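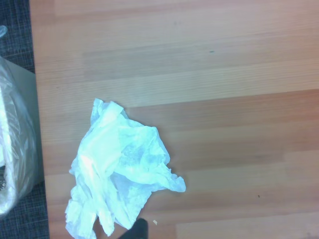 Figure 1. Wrist camera view, tissue-to-bin task, black fingertip at the lower edge of the image.

Gripper and Wrist Camera Comparison for Light Household Items
Progress report, September
Prepared by Volodymyr Pylypenko for the Nundine program office

Summary

Work in this period covered the side-by-side test of the Hedholm and Waketti grippers on thin, light objects, and the choice of a wrist camera setting to use with both. The gripper test is complete for tissue and paper napkins. It is not complete for plastic film. The Waketti gripper did better on tissue, and we recommend carrying it forward as the main gripper. The Hedholm stays on the second arm as the backup. Spending is within the plan. We are asking for one change, to the order of the remaining tasks.

Work since the last report

Both arms were remounted at the same height, and the tables were moved so that a waste bin can stand on the floor against the left edge. In the earlier layout the bin was behind the arm and the elbow joint came close to its limit on every drop. The new layout fixed that, and the arm now makes the whole motion without turning the base more than a quarter turn.

The control software was moved to the Živković controller in the first part of the month. This took longer than planned. The controller reads finger position at a different rate from the old one, and our grasp check was written around the old rate. Until we corrected it, the check reported a good grasp on several attempts when the fingers had closed on air. All runs from before the correction were thrown out and are not included in the numbers below.

We logged 3,373 grasp attempts after the correction. Of these, 1,452 were on tissue, which is the item the program office asked us to put first. The rest were divided between napkins, receipts and short lengths of film. An attempt starts when the arm leaves its home position and ends when the item is released or the operator stops the run.

Gripper results

The two grippers fail in different ways. The Hedholm closes with more force and has a wide, flat pad. On a tissue lying flat it tends to push the paper along the table ahead of the pad. When the tissue is bunched up and has some height, the Hedholm holds it well and rarely drops it on the way to the bin.

The Waketti has a narrower tip. It can get under a fold or an edge with less movement of the paper, so it does not depend as much on how the tissue happens to be lying. Its weak point is release. Tissue sometimes clings to one finger after the fingers open, and the arm carries it back out over the table. Adding a short side-to-side shake above the bin cleared most of these cases. The shake adds a little time to each run, and we think the trade is worth making.

Receipts were hard for both. They are stiff enough to spring away and flat enough to be missed. We have no recommendation on receipts yet.

Finger pads wear faster than expected. We have replaced 18 pads so far, most of them on the Hedholm, where the pad drags across the wood on low approaches. Raising the approach height slightly cut the wear but also cost some grasps on flat items. The pad supplier has offered a harder material, and a sample set is on order.

Camera results

The wrist camera was tested with automatic exposure and with two fixed settings. The main difficulty is that the items are white and the table is pale. In Figure 1 the brightest folds of the tissue have a glow to them and the far part of the table is washed out, while the wood grain closer in on the right is clear. The clear bin liner at the left adds highlights of its own, and with automatic exposure the picture changes brightness as the liner comes in and out of view. The grasp model was trained on frames with steadier light, and its guesses drift when this happens.

The darker of the fixed settings gave the steadiest results. Edges of the tissue are easier to separate from the wood, and the fingertip still stands out well enough for the alignment check. The cool cast on white surfaces does not appear to affect the model, so we left the white balance alone.

Small specks and crumbs on the table were at first picked out by the model as possible items. We set a minimum size below which a detection is ignored. We did not want to depend on a spotless table, as the final site will not have one.

The camera mount was also changed. The old bracket put the lens too far back, and at low heights the fingers hid the item. The new one shows only the end of a finger at the bottom of the view. It took two tries to get the angle right, and the camera had to be calibrated again after each.

Problems and delays

The controller change cost us most of the time we had set aside for plastic film. Film has been run only on the Hedholm, and there are too few attempts to compare. The liner is also a problem here, as the model has confused loose film with the liner when the two are close together. Moving the film farther from the table edge avoids it, but that is not a fix.

One arm was down for a short period with a cable fault at the wrist. The cable has been replaced under warranty and the routing changed so that it no longer bends at the same point on each drop.

Budget

Equipment spending is complete except for the sample pads. Operator time ran over in the first part of the period and under in the second. We do not expect to need more than the approved amount.

Next period

We plan to finish the film runs on both grippers, test the harder pads, and repeat a smaller set of tissue runs at the fixed camera setting so that all the tissue numbers come from the same exposure. The mixed-item runs would follow.

The approved plan has the mixed-item runs before film. We ask that the order be switched. The mixed set includes film, and running it before the liner confusion is sorted out would give results we would have to repeat. The end date does not change.

Run logs and the settings files for both grippers are in the shared project folder. The film attempts are kept in a separate directory and should not be added to the totals above until the Waketti runs are in.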